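4 房源文案中的“小”及其替代说法

4.1 语料与编码

本节处理一个在前文中被反复推迟的问题:当一间卧室确实很小时,挂牌文案如何避免说出这个字。语料为Flornberg与Harkanholm两地的住宅出租及出售文案,共3153条,全部取自Talpur平台的公开页面,抓取截止于08/02/2020。之后平台更换了页面模板,“房间描述”一栏与“房东寄语”一栏被合并,房东的抒情从此与面积数据同处一行,难以用程序剥离,我们便没有再往后延伸。

编码手册由Humaira Baloch起草,初版收录形容词40个,按语义分为尺度、光线、氛围、地段四组。“小巧”“紧凑”“精致”归入尺度组没有争议;“温馨”则在尺度组与氛围组之间来回搬了三次。从字典看,它属于氛围;从语料看,它几乎总与最小的那间卧室一同出现。最终的处理办法是双重标注,即一个词可以同时占有两个组别,统计时各计一次。这一决定使后续的表格多出一列,也使两位编码员之间的关系明显缓和。

重复文案的剔除比预想中费事。同一套住房由两家中介代理时,文案往往并不相同,面积也未必相同,唯一稳定的信息是楼层。我们以楼层、朝向与租售价格三项联合判定重复,三项中有两项一致者交由人工复核。复核过程中还发现一种情形:不同楼宇的房源共用同一段文案,连错别字也一并继承。此类文案予以保留,理由是潜在租客读到的就是它们,错别字并不减损其对市场的影响。

语言方面,两地文案均有相当数量由外文模板译入。译文中偶有“令人叹为观止的储物间”一类表述,我们按字面编码,未作修正。

4.2 尺度词与申报面积

首先考察尺度词与申报面积之间的对应关系。如果形容词只是面积的松散转述,那么面积越小,“小巧”一类词的密度应越高。Flornberg的情况大体如此,只是曲线在最小面积段突然下折:卧室小到一定程度后,文案不再使用任何尺度词,转而谈论交通。这一下折在剔除重复文案、更换分段方式之后仍然存在。我们倾向于认为,尺度词有一个可用区间。区间以上,房东直接报数字;区间之内,房东使用形容词;区间以下,房东介绍地铁。

Harkanholm的曲线形状不同。当地出租规范要求逐间列明面积,数字既已公开,形容词便失去了遮挡的用途,按理应当减少。结果它们一个也没少,只是挪到了数字前面,于是出现了“宽敞的”后面紧跟一个个位数的写法。访谈中有经纪人解释说,宽敞是一种感受,面积是一种登记,两者由不同的部门负责。我们未能核实第二个部门的存在。

就词语本身而言,“紧凑”的表现最为诚实。它在两地语料中所对应的面积段相当集中,几乎可以当作计量单位使用。“精致”则最为善变,既用于面积极小的单间,也用于带有石膏线的客厅,还用于一处车位。“私密”一词需要单独说明:在出售文案中,它多指主卧远离入户门;在出租文案中,它多指房间没有窗户。两种用法在上下文缺失时无法区分,我们因此将“私密”从尺度组的统计中移出,另表列示。

4.3 顶面与通风的描述

尺度之外,顶面是第二个值得注意的沉默区域。在一间面积有限的卧室里,躺下之后占据视野的主要就是天花板,而文案对它的关注程度与居住者注视它的时长严重不成比例。语料中提及顶面的文案集中在两类:一类是层高确实可观的老住宅,另一类是刚刚翻新、需要说明翻新费用去向的住宅。余下的大多数房源仿佛没有屋顶。

通风的情形稍好。编码手册将通风设施分为窗、空调、吊扇及“其他”四类。吊扇在Harkanholm的文案中常被写入“家电齐全”之下,与冰箱并列;在Flornberg则多归入“灯具”,哪怕它并不发光。小型吊扇(图3)的归类尤其不稳定,同一经纪人名下的两套住房,可以一处作家电,一处作装饰。
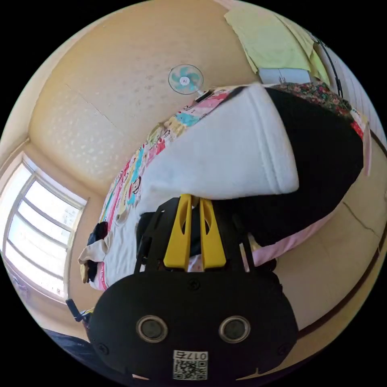 图3 小卧室的顶面与小型吊扇。顶面为米黄色,带浅白色点状纹理。

我们曾尝试检验吊扇是否影响租金。在控制面积、楼层与朝向之后,吊扇的系数为正,但很小,且在加入“文案长度”这一变量后消失。换言之,愿意提到吊扇的房东,通常也愿意提到别的一切,包括门铃的音色。文案长度本身与租金的关系将在第五节讨论,此处只指出一点:长文案的房源挂牌时间并不更短。花在措辞上的工夫似乎主要为撰写者本人带来了满足。

顶面颜色的表述同样稀少。出现频率最高的是“白色”,其次是“温暖的白色”。至于米黄一类的颜色,文案通常将其并入“温暖的白色”,或者干脆不提。色彩词的编码一致性因此很低,两位编码员在这一项上的分歧多于其余各项之和。Baloch曾建议将所有浅色合并为一个类别,命名为“房东所说的白”,这一命名在定稿前被改为“浅色系”,但内部表格仍沿用旧名,读者若在附录中遇到,可视为同义。

4.4 床的位置

语料中,卧室文案提及最多的家具是床,这不令人意外。令人意外的是提及的方式。多数文案只交代床的存在及其级别,如“双人床”“加大双人床”,对于床放下之后房间还剩什么,几乎一致保持缄默。为此我们设置了一个辅助变量,称为“绕床可达性”,取值依据文案中是否提到床头柜、衣柜或书桌,以及是否提到它们可以同时打开。最后一项在全部语料中极少得到满足。

辅助变量的构造承自Murken实地调查的早期版本。该调查对153套住房逐户测量了床与墙、床与柜之间的净距,并与文案逐条比对。测量规程写得很细,规定卷尺须贴地、柜门须开至最大、床品不计入床的边界。最后一条后来被证明是全部规程中争议最大的:有些床罩垂得很低,铺得很宽,测量员必须在尊重房东的布置与尊重毫米之间作出选择。规程站在毫米一边,房东则大多站在床罩一边。
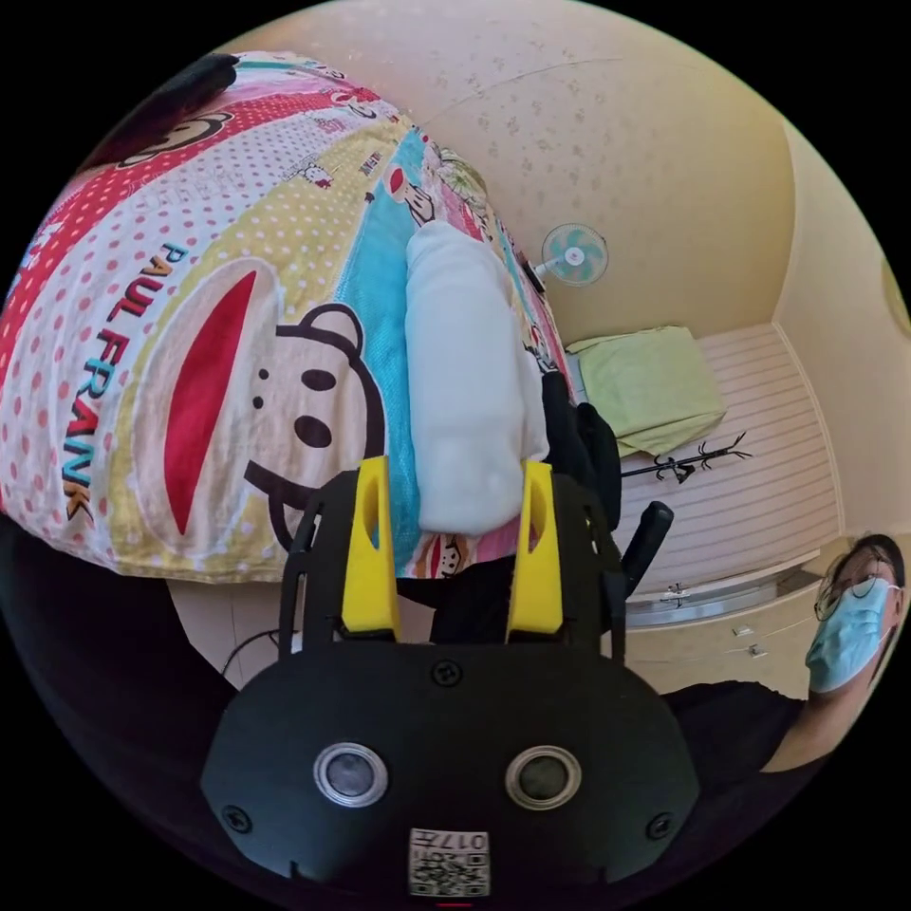 图4 卧室床位,圆形视野。

比对结果可以概括为以下几点。其一,净距较大的住房,文案更可能提到床以外的家具。这一关系在出租与出售两类房源中都成立,方向也符合常识,我们将其列出主要是为了表明辅助变量没有坏。其二,净距极小的住房,文案中动词的数量显著减少。宽裕的卧室里,人可以“起身”“踱步”“凭窗远眺”;局促的卧室里,人只能“享有”。其三,凡文案使用“一步即达”者,所达之物与床的净距确实在一步之内,此项吻合程度之高为全部表述之冠。该短语字面上无可指摘,作为卖点的价值则取决于读者对步行的态度。

需要说明的是,床的朝向没有进入模型。初稿中曾包含这一变量,但两地对“朝南的床”理解不一:Flornberg的经纪人指床头朝南,Harkanholm的经纪人指人躺下后脚朝南,还有一部分文案所说的朝南属于整栋楼,床只是随楼一同朝南。统一口径需要回访,而回访的应答率在九月之后已低到不便写入正文。

4.5 访谈材料

为理解上述用词的形成过程,我们访谈了20名撰写过挂牌文案的经纪人与房东。访谈采用半结构式提纲,第一个问题是“您如何描述一间小卧室”。多数受访者的第一反应是纠正提问中的“小”字。有一位提议换成“功能明确的卧室”,并主动解释其功能为睡眠。

受访者普遍否认存在刻意的委婉。较常见的说法是行业里一直这么写,新人照着旧文案写,旧文案照着更旧的文案写。追溯的尽头通常是一位已经退休的同事,文笔据说很好。也有受访者给出了更为实际的理由:读者早已学会换算,看到“温馨”自动减去一张书桌的位置,此时若如实写“小”,读者会在此基础上再减一次,最后得到一间放不下床的房间。按这一逻辑,委婉语已经构成一套双方认可的刻度,单方面改说实话反而会造成误导。这一论点在方法上颇难反驳,我们也没有找到愿意以自家房源充当对照组的房东。

提纲中另有一题,请受访者为自己目前居住的卧室写一句文案。写出来的句子普遍比他们的职业作品短,提到形容词的很少,提到楼上邻居的较多。有两位受访者写完后要求将句子收回,已照办。

4.6 讨论与局限

综合以上各小节,尺度词的使用受到两方面约束:可核对的数字在多大程度上公开,以及读者在多大程度上已习惯换算。Harkanholm的材料表明,公开数字并不会使形容词退场。Flornberg的材料表明,形容词在数字过小时会自行退场,把位置让给地铁。将两者放在一起,可以得到一个不甚鼓舞人心的推论,即要求逐间申报面积的规范能够改善信息的数量,对措辞的影响则有限。规范的制定者若期待后者,可能需要另想办法,或者另找形容词。

本节的局限有四。第一,语料来自单一平台,Talpur对文案设有字数下限,部分重复的赞美可能出于凑字。第二,申报面积由房东自行填写,其精度我们只能在Murken的子样本中加以检验,而子样本中的房东事先知道会有人带卷尺上门,其中几位在测量前一天修改了页面。第三,通风设施中的“其他”一类过于庞杂,既有排气扇,也有“穿堂风”,后者无法在无风日核实。第四,双重标注使“温馨”的计数偏高。我们重新计算了只计尺度组与只计氛围组两种情形,主要结果的方向不变,最小面积段的下折在前一种情形中更为陡峭,详见附录B。

此外,图文之间的关系不在本节范围之内。房源照片的拍摄高度、镜头焦段与所报面积之间是否存在系统联系,需要另行采集带有拍摄参数的材料,而平台在上传时会将这些参数抹去。下一节转向文案长度与挂牌时间,所用样本与本节相同,仅剔除了描述栏中只填写“见图”的房源。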